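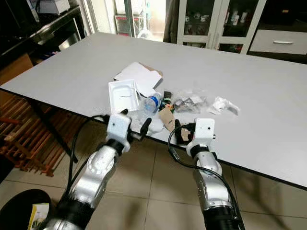 About Canden

Canden is a table clearing and dry waste sorting company based in Clidby. We work in offices, shared workrooms, training rooms and computer rooms. Our contracts cover work surfaces and the loose items left on them: bottles, cups, cartons, trays, bags, paper and tissue. Floor care, window cleaning and restroom service are outside our scope and are handled by the client's regular cleaning contractor.

The company was started by Subira Kimaro, who had managed supply rooms and saw the same fault in most of them. Recycling bins were in place and labeled, but the material going into them was mixed, partly full of liquid, or still inside its packaging. The first Canden contract was for two rooms in the Rweyemamu Building. We still hold that contract, and our office is now on the same floor.

We currently service 315 tables under regular contract. The figure is taken from our site register and includes desks with a shared work surface. It does not include kitchen counters, which are quoted separately.

What we do

A table is cleared by material. The operator first sets aside anything that may belong to the client, including electronics, keys, tools, pens and any paper with writing on it. These go to a marked return area at one end of the table. Nothing in the return area is discarded on the same visit.

The remaining items are sorted as follows.

Rigid plastic. Drink bottles are emptied and capped again. Labels are left on unless the local recycler asks for them to be removed. Plastic trays are checked for food residue and stacked by size.

Cardboard. Boxes are opened at both ends and pressed flat. White coated board and plain brown board are bundled together where the recycler accepts both, and separately where it does not. Loose inserts are taken out first.

Paper cups. Cups have a lining in most cases and are kept out of the paper stream. They are nested and bagged.

Film and bags. Transparent bags are opened and checked before disposal. Small parts are often left in them. A bag with contents is treated as a client item until the contents have been identified.

Paper and tissue. Clean sheets go to paper recycling. Tissue, paper towel and soft wipes go to general waste in all cases, used or unused, as the fibers are too short to be worth recovering.

Small mixed items. Anything smaller than a matchbox goes into a shallow dish in the return area. Small items are easily swept up with the tissue, and most of the complaints we received in our early contracts concerned items of this size.

After sorting, the surface is wiped with a damp cloth, working from the back edge to the front, and then dried. Tables that stand near computer equipment are wiped with a wrung cloth only. Spray is never used within reach of a tower, a screen or an open case. If a liquid container has been left beside equipment, it is moved before any other item on the table is touched.

How we record work

Each site has a record sheet in Fisilia, our own job log. The sheet lists the tables by number, the time of the visit, the bags removed by material and any items placed in the return area. Clients receive a copy by email after each visit. Return items are listed in plain terms ("small dark case," "set of screws in bag") and are held on site for 10 working days unless the client sets a longer period.

The current version of the sorting rules was issued on 03/12/2024. It replaced a shorter list in which cups were grouped with paper and there was no separate rule for bags with contents. A revision is normally issued every May if a recycler has changed what it accepts. When no recycler has made a change, the existing rules stay in force and are not reissued. 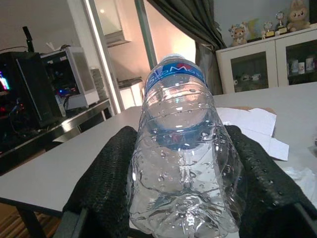 Should the cap stay on a plastic water bottle when it goes into the recycling?

The cap goes back on after the bottle has been emptied. A loose cap is small enough to drop through the screens used at many sorting plants and is then lost to general waste. Some local programs have a different rule, and where that is the case we follow the local one. Pressing the air out of a thin bottle before closing it also saves space in the bag.

Staff and training

Canden has 8 operators. New operators are trained at our own tables for two weeks before going to a client site. Training covers material recognition, lifting and carrying, work near electrical equipment, and the use of Fisilia. Operators are tested on a mixed table at the end of the first week and again at the end of the second. A client item placed in any waste bag counts as a failed test, whatever the result on the other items.

All operators are employed directly. We do not use agency staff for regular visits. Subira Kimaro carries out site inspections and signs off each new contract before the first visit.

Sites we accept

We take on rooms with hard, wipeable table surfaces and a power-off procedure for any equipment that has to be moved. Glass doors, sliding doors and shared entrances are not a problem provided the operator can bring a two-bag cart through with clear space on both sides. Rooms with laboratory chemicals, medical waste or open food preparation are declined.

Before quoting, we ask for:

A floor plan or a simple sketch with the tables marked
The collection rules of the recycler used by the building
The hours in which the room can be entered
The name of one person who can answer questions about return items

A first survey visit is made at no charge. It normally takes less than an hour for a single room. The written quote follows, with a price per table and a separate line for cardboard if the volume is high. Minimum contract length is two months.

Contact

Canden, Rweyemamu Building, Clidby. Inquiries about new sites should be sent through the form on the Contact page. Existing clients can report a missing item directly in Fisilia, under the table number on the record sheet.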